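We use cookies to improve your experience. Accept / Manage settings

August
Ekow Fiadzo

Food Hygiene and Service, Handout 2: Holding Fresh Fruit

Students are expected to read this handout before the practical at the Gallagher kitchen. Fruit that has been washed and set out for service is treated as ready to eat, and no further step will remove contamination introduced after washing.

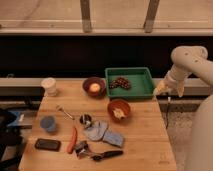
Whole fruit keeps longer than cut fruit because the skin protects the flesh. It should be stored dry and washed only when needed. Grapes may be held on the stem in a shallow tray with raised sides, as with the green one on the table, and other round fruit is better kept in a separate bowl. Crowding causes bruising — and bruised fruit spoils first.
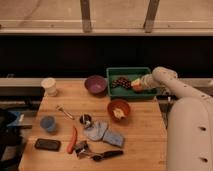 Cut surfaces release juice, on which bacteria and moulds can grow. Cut fruit must therefore be covered, chilled and labelled with the time of preparation. Where a pinkish-white piece lies beside grapes in one tray, the whole tray takes the shorter holding time. Browning of the flesh is a matter of quality and does not by itself show that the fruit is unsafe.

Written answers of no more than 160 words should be handed in at the Prikura office before the practical.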